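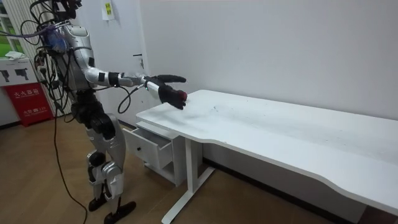
Item 1. Long white desk, near corner.

Sestura Guest Rooms, Gotwood building
Furniture and floor safety checklist, May
Checked by: Mizanur Munasinghe
Room: 695

1. Desk stable, no sharp corners: OK
Comment: Pushed down at each corner. No rocking.

2. Outlets and cover plates: OK
Comment: Tester showed correct wiring at both outlets.

3. Smoke alarm: OK
Comment: Sounded on test button. Battery replaced, old one was low.

4. Window latch and limiter: FAIL
Comment: Limiter screw stripped. Window opens past 100 mm. Work order 1769 sent to Sarmiento. Keep window locked until repaired.
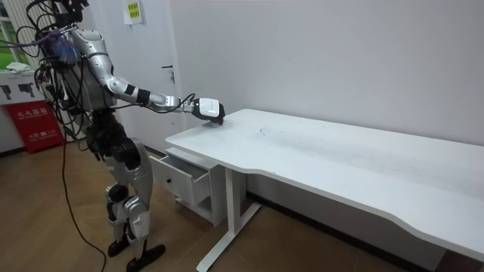 Item 5. Light brown floor beside the desk.

5. Floor level, no lifted edges: OK
Comment: Walked the full length in socks. Slight creak by the door, no movement.

6. Door closer: ADJUST
Comment: Slams. Turned the valve back, still a bit fast. Check again next round.

7. Bathroom grab bar: OK
Comment: Plindent anchors tight.

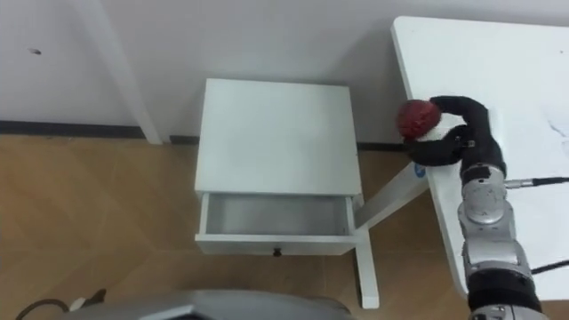
Item 8. Nightstand, drawer fully open.

8. Nightstand drawer runs freely, stop holds: OK
Comment: Pulled hard 2 times. Knob tight.

9. Wall anchor on wardrobe: FAIL
Comment: Strap missing. Do not rent until fitted.

Result: Not passed. Recheck items 4, 6 and 9.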